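4.2 Remplacement de la cartouche filtrante de l'adoucisseur Tresen 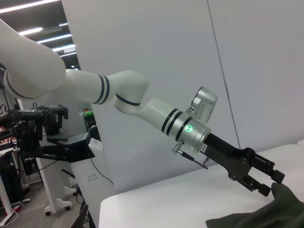
La cartouche se remplace tous les 3 mois, ou dès que le compteur affiche 754 litres restants avant saturation. Le modèle double corps suit la même procédure ; répéter les étapes 3 à 9 pour le second corps.

Outillage nécessaire : clé de cuve (fournie), seau, chiffon non pelucheux, graisse silicone de qualité alimentaire, cartouche réf. TR-234.

ATTENTION : ne jamais ouvrir la cuve sous pression. Vérifier que le manomètre indique zéro avant de desserrer l'écrou.

1. Placer le sélecteur de la vanne sur DÉRIVATION. L'eau non traitée continue d'alimenter l'installation.

2. Fermer le robinet d'arrivée (poignée bleue), puis le robinet de sortie.

3. Appuyer sur le bouton de décompression situé sur la tête jusqu'à ce que l'écoulement cesse.

4. Placer le seau sous la cuve. Desserrer l'écrou à l'aide de la clé, dans le sens antihoraire, puis terminer à la main.

5. Retirer la cartouche usagée en la tirant verticalement. La laisser s'égoutter avant mise au rebut.

6. Rincer la cuve à l'eau claire. Ne pas utiliser de détergent ni de solvant.

7. Contrôler le joint torique. Le remplacer s'il présente une entaille ou un aplatissement. Appliquer un film mince de graisse silicone.

8. Insérer la cartouche neuve, bague grise vers le haut.

9. Revisser la cuve à la main jusqu'au contact, puis serrer d'un quart de tour avec la clé.

Remarque : un serrage excessif déforme le joint et provoque un suintement à la remise en eau.

10. Ouvrir lentement l'arrivée, purger l'air par le bouton de décompression, puis ouvrir la sortie.

11. Replacer le sélecteur sur SERVICE et laisser couler 48 litres à l'égout avant tout usage alimentaire.

12. Remettre le compteur à zéro : maintenir la touche R jusqu'au signal sonore.

Contrôler l'étanchéité de l'écrou une heure après la remise en service. En cas de fuite, reprendre à l'étape 1 et voir la section 6.1, Défauts d'étanchéité.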